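Filz, Holz, Steinzeug: Was eine Tischunterlage leisten muss

Ein Gespräch mit der Produktentwicklung der Werkstatt Brestell in Gurkberg

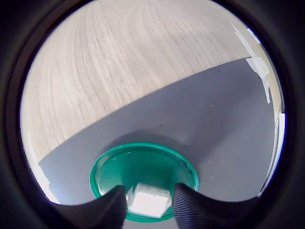

Warum die Unterlage vor dem Geschirr kommt

Die Werkstatt Brestell fertigt seit elf Jahren Geschirr und Tischunterlagen in kleinen Serien. Bekannt ist sie vor allem für ihre runden Schalen. Der größere Teil der Entwicklungsarbeit entfällt inzwischen auf die Unterlagen, wie die Leiterin der Produktentwicklung beim Termin in Gurkberg gleich zu Beginn klarstellt. »Eine Schale wird einmal entworfen, dann stimmt die Form. Eine Unterlage muss mit Tischen zurechtkommen, die wir nie gesehen haben«, sagt sie.

Geprüft wird auf hellen Holzplatten, geölt, lackiert und foliert. Die geölte Fläche gilt im Haus als die schwierigste. Öl kann in den ersten Wochen nach der Behandlung in textile Unterseiten wandern und dort Ränder hinterlassen. Umgekehrt geben manche Beschichtungen Weichmacher an das Holz ab. »Das sieht man nach drei Tagen nicht. Man sieht es, wenn man die Matte nach einem halben Jahr anhebt.« Die Werkstatt lagert Proben deshalb sechs Monate unter gleichbleibender Last und vergleicht danach den abgedeckten mit dem offenen Bereich der Platte.

Gewebe und Gewicht

Die Matten der Serie Grekby haben eine feine Struktur und ein Flächengewicht von 900 Gramm pro Quadratmeter. Der Vorgänger lag bei 700 Gramm. Die Differenz dient der Planlage. Leichtere Ware rollt sich nach dem Auspacken an den Ecken auf und bildet beim Verschieben eines Gefäßes Wellen.

Auf die Frage, ob ein glatteres Material nicht einfacher zu reinigen wäre, antwortet die Entwicklerin mit Ja. Die Strukturoberfläche habe man trotzdem beibehalten. Auf glatten Matten wandere das Geschirr, sobald etwas Flüssigkeit unter den Fußring gerate. »Die Struktur kostet uns bei der Reinigung etwas. Das nehmen wir in Kauf.«

Zur Prüfung gehört ein Scheuertest mit 2.000 Hüben. Bewertet werden Farbabtrag, Glanzstellen und offene Fasern. Eine Probe fiel erst bei 2.387 Hüben aus, weil der Versuch versehentlich weitergelaufen war. Der Wert steht im Protokoll, geht aber nicht in die Produktangaben ein. »Eine einzelne Probe ist keine Aussage.«

Der Grauton

Grau ist die meistbestellte Farbe, und sie verursacht die meisten Rückfragen. Der Ton enthält einen Blauanteil, der je nach Beleuchtung stärker oder schwächer hervortritt. Neben warmem Holz wirkt er kühler als auf einer weißen Platte. Im Streiflicht kommt ein heller Schimmer hinzu, der gelegentlich als Fehler reklamiert wird.

»Wir bekommen Fotos geschickt, auf denen eine Ecke heller ist als die andere. In den meisten Fällen ist das ein Fenster«, sagt die Entwicklerin. Ob ein Materialfehler vorliegt, lasse sich leicht feststellen: Matte um 180 Grad drehen und noch einmal hinschauen. Bleibt die helle Stelle am selben Ort des Tisches, liegt es am Licht. Dreht sie sich mit, wird die Ware ersetzt.

Auch kleine helle Punkte und Scheuerspuren fallen auf Dunkelgrau stärker auf als auf den mittleren Tönen. Für Fusseln empfiehlt die Werkstatt eine weiche Bürste, in Richtung der Struktur geführt. Klebrige Fusselrollen können Rückstände hinterlassen. Auf ein helleres Grau umzustellen, wurde im Juni erörtert und verworfen. Der Abstand zur Tischplatte wäre bei hellem Holz zu gering gewesen.

Rundes Geschirr, gerade Kante

Grüne Glasuren gehören seit dem ersten Jahr zum Programm. Bei den Schalen ist der Farbton innerhalb einer Charge eng toleriert, zwischen zwei Chargen sind Abweichungen zulässig. Wer nachbestellt, kann eine Scherbe oder ein vorhandenes Stück einsenden. Abgeglichen wird unter Tageslicht und unter warmweißer Lampe, denn manche Grüntöne kippen unter Kunstlicht ins Graue. Auf einer grauen Matte ist das besonders deutlich.

Für den Abstand zur Kante gibt es eine Hausregel: Eine Handbreit Matte soll neben dem Gefäß frei bleiben. »Das hat mit Gestaltung wenig zu tun. Es geht um Tropfen und um Krümel«, sagt die Entwicklerin. Ob die Matte parallel zur Tischkante oder schräg liegt, ist technisch gleichgültig. Bei stark gemasertem Holz rät sie zu einer Probe in beiden Richtungen, weil die Mattenkante mit den Linien des Holzes konkurrieren kann.

Zulieferung und Reparatur

Die Rohware kommt von der Weberei Sayegh, zugeschnitten wird in Gurkberg. Die Schnittkante bleibt ungesäumt und wird thermisch versiegelt. Ein Saum würde auftragen und flache Gefäße kippeln lassen, sobald sie über den Rand hinausstehen. Löst sich die Versiegelung, kann die Matte eingeschickt und um wenige Millimeter nachgeschnitten werden. Das geht zweimal, danach stimmt das Nennmaß nicht mehr.

Gewaschen wird von Hand bei höchstens 30 Grad, getrocknet flach liegend. In die Spülmaschine dürfen nur die Schalen. Eine maschinenfeste Ausführung der Matte ist in Arbeit, einen Termin nennt die Werkstatt nicht. Derzeit scheitert sie an der Kante, die sich nach mehreren Spülgängen wellt.

Das Gespräch wurde in Gurkberg geführt. Stand der technischen Angaben: 23. September 2024.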